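Folding puffer jackets with the Danix hand gripper

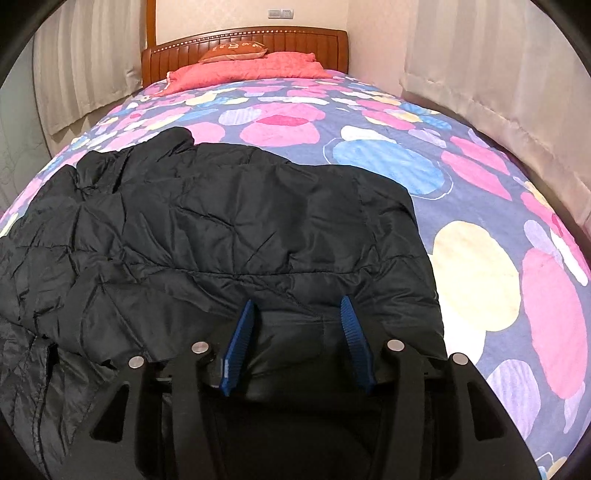 Padded jackets are the hardest thing to fold with any gripper, and they are a fair test of the Danix hire kit. The outer fabric slips and the filling springs back as soon as you let go.

Do the zip up first. Spread the jacket on a bed, which holds it better than a table. Close the fingers on a good pinch of fabric, lining included. If you catch only the shell it will slide out halfway across. Lift slowly, carry the sleeve over to the middle and press down before you open the fingers. Do the other sleeve, then fold from the hem upwards. Squeeze the air out with your forearm.

Wipe the fingers with a damp cloth every 8 jackets or so. Fluff collects in the ridges and the grip gets worse. Don't use polish or silicone spray on them.

The kit comes from Purby at 200 a month, with a deposit of 600. You keep the gripper, a charger and a carry bag, and you send your folding sessions back to them for training their laundry robot. I found the handle heavy after an hour and would like a wrist strap. The Werner kit is lighter but its fingers are smooth, and it dropped my jacket more often.

Ragnheiður Hallgrímsson, August 2022

Contact | © Household Notes | Back to top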